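Clemside Shared Workshop – Bench Notebook

We use cookies to remember your settings and count visits. Accept all | Manage

Eder cell, February, entry 7

Started at half nine. The job for today was the cable runs and then the handover routine, in that order. Didn't get to the end of the second one.

Left arm kept stopping on a joint fault at the elbow last time. Took the cover off and found the connector half out of its socket. The cable was too short for the full bend, so every time the arm folded up it pulled. Swapped it for the longer one from the Girkden box and left a decent loop over the elbow. Ran the full range by hand with the power off, then under power at low speed. No fault in 800 cycles.

The right arm is still on its old cable. It hasn't faulted yet but I'd like to change it before we go any faster. There is one more long cable in the box, please don't use it for the plotter.

Moved the rail forward by two holes to get more clear floor in front of the grippers. This means the saved home position is wrong. I've saved a new one as home_b and left the old one alone. If you load the old Testance file by mistake the left gripper will go straight into the floor, slowly, but it will go.

Wall panels are back on. The busy pattern seems to be fine for the wrist cameras. The plain white ones gave us trouble with glare near the lamp and I don't want to go back to them. 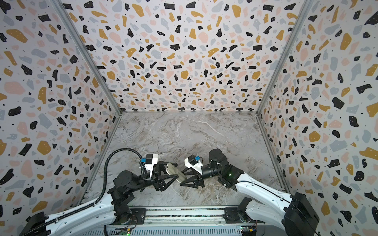 Handover routine, second half of the morning. The left gripper picks up and brings the part to the middle, the right one comes in from the side and takes it. I'm using the cream rounded-corner piece for now, tilted down to the right in the left gripper, with the right fingers open and waiting just below it. That approach angle is the best of the ones I tried. Coming in level, the finger tips touched each other on most runs. The close command on the right is still late by around 2 seconds and I haven't found out why. Could be the script waiting on the camera – it stops if I take the camera check out, but then it also grabs at nothing.

To do:
- right elbow cable
- log timings for the close command
- new finger pads, the left pair are wearing at the tips
- label home_b properly

Left the cell powered down at the wall.

1,132 views | 7 comments | Share

Recent entries
Eder cell, entry 6: elbow fault again
Eder cell, entry 5: fitting the floor panel
Plotter belt replaced
Testance file format, notes so far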